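Prinder P2 Parallel Gripper
Evaluation kit with kitchen simulation

The P2 is a two-finger parallel gripper for light arms. The kit contains the gripper, a wrist adapter, the controller license and the Vuncombe kitchen scene, so finger sets can be compared before hardware is mounted.

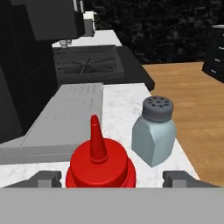
Stroke is 70 mm. Grip force is set in steps of 3 N, up to 30 N. Squeeze bottles should be gripped on the body at low force. Faceted glass needs the Lillarix soft pads, sold separately.

The wrist view and the room view use the same clock, and both are saved with each trial.
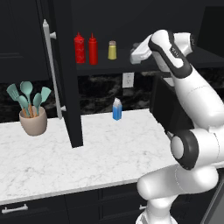 Shelf reaches are the harder test for most arms. Run each object 12 times per finger set and keep the approach speed fixed. The Imrie controller exports results as plain CSV.

Scene files updated Feb 28, 2026.
Technical contact: Chepkoech Wanyama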